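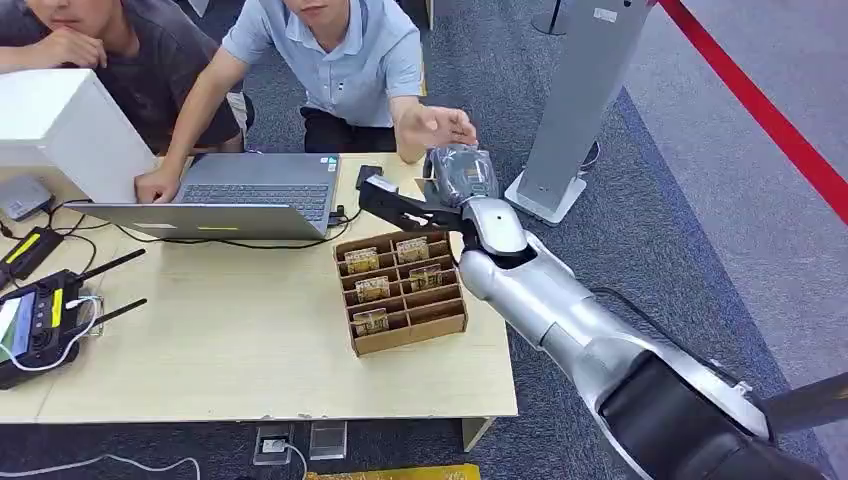
A package at the gripper, with the wooden card tray waiting in the middle of the table.

Teaching by Hand and by Remote: Your Questions

We get a lot of mail after every Graststead open day, and we love it! These are the questions that come up most.

Do I need to know how to program?
Not at all. Most people who teach the arm at our sessions have never written a line of code. You show it the job, the software records how the joints and gripper move, and then you play it back and see what you got.

What's the difference between teaching by hand and teaching by remote?
By hand, you switch the arm into its loose mode, take hold of it near the wrist and walk it through the task. By remote, you stand back and steer. Hand teaching feels natural right away. Remote takes more practice, but your own arms stay out of the camera's view, and that makes for cleaner recordings.

Which one should I start with?
By hand! Ivana Zúñiga runs our beginner table and starts everybody that way. Once you have felt how the elbow wants to swing, steering from a distance makes a lot more sense.

How many times do I have to show it?
It depends on the job. For picking up one item from one fixed spot, 10 good tries can be plenty. Our Rirkeck sorting task took 83, and we threw out the first batch when we found the tray had been sliding a little between tries. (Tape your tray down. Please.)

Why do you use small packages and trays?
They're cheap, they're easy to reset, and slots are wonderfully unforgiving. A card that goes in crooked is easy to spot from across the room. Soft, crinkly packages are harder to grip the same way twice – great fun once you have the basics.

Can two people teach together?
Yes, and we like it that way. One person guides, the other watches the laptop and calls out when a try should be dropped. Swap often, because tired hands make sloppy recordings.

Can I bring my own object?
Please do! Nothing made of glass, nothing with liquid in it. Leszek Bednarek will take a look and help you pick a grip.

Do you share the recordings?
We do. The June set is available on request, with notes by Aicha Younis on which tries she would skip.

Last updated Sep 17, 2019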